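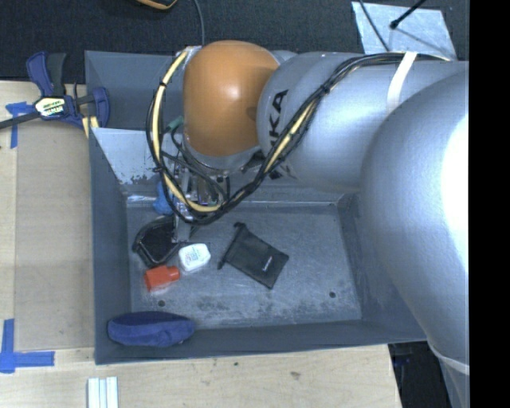
Senthil Menon
Shift lead, returns and mixed goods, Mastside

How to work a shift next to the picking arm

Our arm came with a binder from Parnach. The binder says the arm "frees staff for higher-value tasks." After 6 months on the returns line I can tell you what those tasks are: filling bins, clearing bins, and writing down why it stopped. If you are about to get one at your site, set it up like this and believe the brochure later.

1. Check the bin before you check the software.
The bin has to sit where the arm thinks it sits. We clamp it to the table and mark positions with blue tape. Push on the bin with your hand. If it moves, tighten the clamp and tell whoever runs the next shift.

2. Load it thin.
A person can dig through a full bin. Give the arm a handful of things with space between them. A black pouch lying by itself in the middle of the floor is a fair request. A case, a bottle shape and a small white container bunched up on one side are harder, and anything pushed up against a wall is harder again. Soft pouches are their own problem, so don't judge a new setup on boxes alone.

3. Look at the cables.
Ours run in a thick bundle along the arm and loop down under the orange joint, held with ties and a strap. Look for a loose tie at the start of every shift, with the arm stopped and locked out. The binder gives this one line on page 188.

4. Write down every stop.
Use paper if you have to. The Bogale dashboard counts a pick as good once the item leaves the bin. If I then have to grab it off the table and put it where it belongs, that's my pick, and it goes in my column. In January we logged 21 of these in a single shift while the screen stayed green.

5. Settle the job question early.
Ask your manager, before the trial starts, who gets the hours back if it works and who gets blamed if it doesn't. We asked late. Two people from my crew moved over to Melano, the rest of us became "cell attendants," and the pay grade is still under review. Get the new duties in writing.

6. Run 100 items by hand first.
Same goods, same bins, one person, one timer. Keep that sheet. When the vendor shows you a rate, ask if it includes loading and the stops from step 4. Ours didn't, and I'm still waiting for the version that does.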